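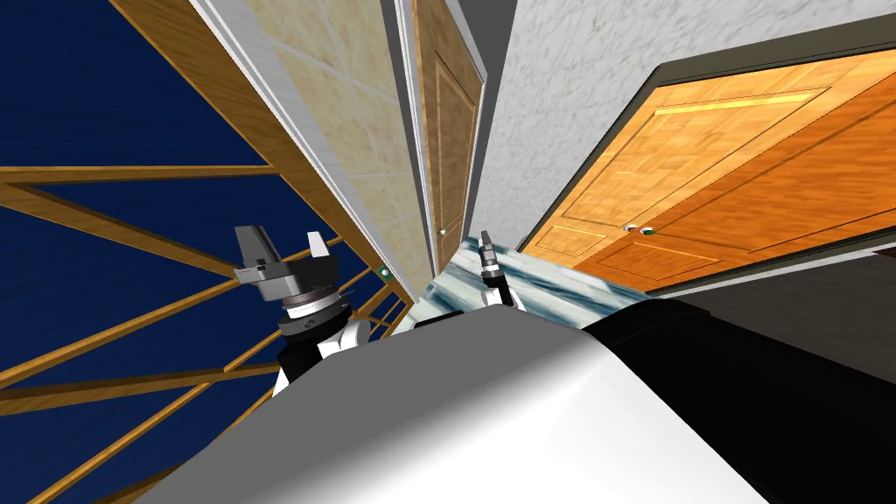 ## Undell crossing: does the June ruling bind the Skestero side?

**marlpit** · Wednesday, July 17, 2019

I've read the arbitration panel's ruling on the Undell boundary fence twice. Paragraph 7 says the line must follow the 'line of customary use'. Paragraph 11 says the existing posts may stay until a joint survey is done. No date is set for the survey. Does that leave Skestero under any duty at all in the meantime?

**q_lowther**

Yes. Paragraph 7 is in the operative part. Paragraph 11 only suspends removal of the posts. Access for people with land on both sides should resume now.

**tarn-end**

Disagree. The panel had consent to rule on the line and nothing else. Access was left out of the terms of reference at Trendthorpe's own request. You can't read it back in through 'customary use'.

**q_lowther**

> left out of the terms of reference

The separate claim for lost harvests was left out. Access is in the second schedule, item 3.

**tarn-end**

Item 3 covers access for the survey team. Read the definitions.

**marlpit**

The definitions say 'persons authorised under this agreement'. Over 3,000 people hold grazing permits issued under the same agreement, so I don't see how they fall outside it.

**tarn-end**

The permits were issued under the earlier protocol and carried over. Whether carrying over counts as 'authorised under' is exactly what Skestero is contesting.

**hobnail**

Hoshino's commentary on the draft took marlpit's view, but the wording changed before the final text. I wouldn't lean on it.

**q_lowther**

The change was from 'holders' to 'persons', which is wider if anything. I accept that the carry-over point is open. I don't accept that it lets the gate stay shut while they argue it.

**marlpit**

Has anyone got the annex with the carry-over clause? My copy stops at the second schedule.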